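Flasteck moves its teaching sessions out of the lab

Jul 8, 2020

I finally got over to Flasteck this week to see how the Tolum project is coming along, and I'm happy to report that my arms still hurt. (They let me have a turn. More on that in a minute.)

If you missed my item in March, Tolum is the company's try at a learning system that picks up household chores by studying people doing them. You hold a gripper in each hand and do the chore yourself, grippers and all, and every run gets saved as one example. Back then they had 121 usable ones, all recorded at the same bench. Now they've moved into a furnished room down the hall, and the count stood at 256 when I walked in!

Sosina Bogale runs the sessions, and she's pretty strict about them. A run is one chore, start to finish, no chatting. If you fumble, you keep going and fix it, and the fumble stays in. "We want the system to see people recover," she told me. "Perfect runs all look alike after a while."
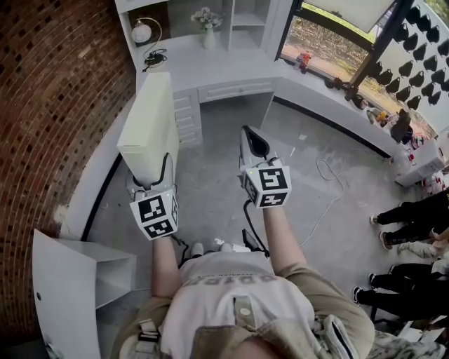
A Tolum session at Flasteck, with a gripper in each hand and patterned marker cubes on both. Photo: Olga Prieto

Those cubes are how the software works out where each hand is, so the first thing you learn is to keep your sleeves and elbows from covering them. I was terrible at it. Remo Rizzi, who looks after the recordings, tossed my first two runs before I'd even put the grippers down – he was very nice about it, but he tossed them. My third one got in. It was me putting a cup on a shelf, very slowly, and I'm prouder of it than I should be.

The biggest headache right now is variety. Ottavio Guerra, who trains the model, says it did fine on chores from the old bench and then got lost the moment a shelf was a little higher. So the crew shifts things between sessions, and they swap people too, tall and short, lefties and righties. Each person does roughly 5 runs before handing over, which sounds like nothing until you've held your arms out that long.

I asked when we'd see a robot try any of this on its own. Ottavio said they'd like more examples first and wouldn't give me a date, though he did say shelves will come before drawers. Drawers stick, apparently, and the model doesn't know what to make of that yet.

Sosina is looking for more people to record, left-handers especially. You can leave your name at the Flasteck front desk. Wear short sleeves.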